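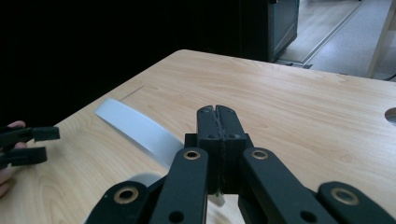
June, dummy no. 5 of the parables book

Back from the read-aloud at Skirkisthorpe and I want to get this down before I forget who said what. Short version: the lost sheep works, the sower doesn't, and the lift-the-flap pages are too stiff for little hands (Vesna called that weeks ago, so yes, Vesna, you get to say it).

I read the whole thing straight through, 26 pages, no skipping. The toddlers were fine as far as the lost coin and then they started drifting. I think it's my text. "She swept and swept and swept" gets them every time, they all want to do the sweeping with their arms, and then the next spread is four long sentences about the neighbors coming over. Way too much talking after a good bit of sweeping! I've cut it down to:

> She found it! Come and see, come and see.

Unathi thinks the second "come and see" is padding. I like it because the kids joined in on it when I tried it out loud at the end. Leaving it in for now, we can fight about it on Dummy 6.

**The sower.** Oh dear. I'd put all the kinds of ground on one spread and they had no idea where to look. One little boy was very worried about the birds and whether they got enough to eat, and that was the end of the parable for him. Alper wants to give each kind of ground its own spread, which adds 3 spreads, and then we have to find them somewhere. My vote is to drop the mustard seed. Two seed stories close together is muddling anyway, and the mustard seed could go in the Ketura activity sheets where they can plant something.
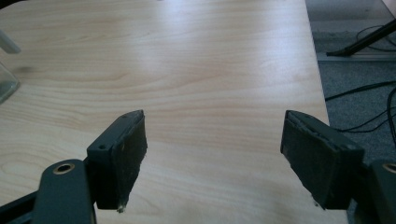

Wording things to fix:

- "Parable" itself. I said it once in the introduction and got blank faces. Change to "a story Jesus told" all the way through, and keep "parable" for the note to grown-ups.
- "Rejoice" stays. They didn't know it, but they liked saying it.
- p. 9, "the shepherd left the others." A girl asked who was looking after them. Fair question, and I didn't have a good answer on the spot! Riaan says don't explain it in the text, let the parent handle it. Maybe one line in the grown-up note, with the Luke 15 reference next to it.
- The father running down the road: no words needed on that spread at all. I stopped talking and they just looked. Take my sentence out.

**Flaps.** The Badawi board is lovely but it fights back. Anel is cutting a set in the next weight down, with a thumb notch this time, and she'll score the hinge twice on half of them so we can compare. Rounded corners on everything. I'd also like the flap on the coin page to be bigger than the coin, as it's hard to grab now.

Emholm still haven't told us whether they can do flaps and the cloth spine in the same run. I'll ring them in the morning. If they can't, I'd give up the cloth spine before the flaps, but Alper feels the other way and he did draw the thing, so let's talk before I say anything to them.

Also I left the spare dummy at Skirkisthorpe. Must ask for it back, it has all my pencil notes on the lost sheep in it.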